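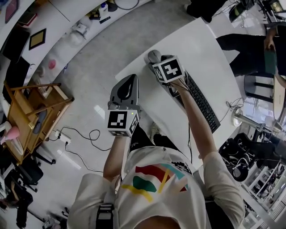

Stories > Short Fiction > November

November
by Xiomara Iwasaki

My aunt left me her accordion and 200 jars of pickled plums, and I only had room in the car for one of them.

So of course I took the plums. You have to understand, I'd eaten those plums every winter of my life, and I'd never once been allowed to touch the accordion. It sat on top of her wardrobe in Ginesach like a sleeping dog. My cousin Nilten said he'd keep it for me until spring, and I said fine, great, and then I drove 5 hours home with the jars clinking behind me and felt like a thief the whole way.

I don't know what I thought I'd do with them. I lined them up in the hallway, then the bathroom, then under the bed. I gave one to the mailman. I gave one to the woman downstairs, Mrs. Gavrilă, who held it up to the light and said, "Who made these?"

"My aunt," I said.

"Sevano plums," she said. She hadn't even opened it!

Well, that was news to me. My aunt always said they came from the tree behind the church, and I'd picked from that tree myself (badly, and with wasps). But Mrs. Gavrilă grew up in Sevano, and she told me there was a man there who put a bay leaf and one single clove in every jar, and pressed the leaf flat against the glass so it looked like a little green fish. She turned the jar around and there it was. I'd been looking at that fish my whole life and thought it was just how leaves went.

"He played the accordion," she said. "Terribly."

I went upstairs and called Nilten. It was past 10 and he was not happy.

"Is there a name in it?" I asked him. "Inside the case, under the lining, anywhere?"

He grumbled and put the phone down and I could hear him dragging a chair over. Then a lot of nothing. Then a long, awful wheeze, like a cow being told bad news, because he'd picked it up by the wrong end.

"No name," he said. "There's a bunch of leaves in here, though. All dried out. Must be 4 years' worth, maybe more. Do you want me to toss them?"

"Don't you dare," I said - louder than I meant to, and I heard his baby start up in the next room.

I sat on the kitchen floor after that and opened a jar and ate the plums with my fingers. They were sour and too salty and perfect. I tried to picture my aunt on the Sevano bus with her good coat on and a box of jars on her lap, lying to all of us about a church tree, and I couldn't do it, and then all at once I could.

In the morning I called in sick and moved the back seats down. Mrs. Gavrilă was already waiting by the car with her purse.

"I get the front," she said.

Back to top | Contact | © Xiomara Iwasaki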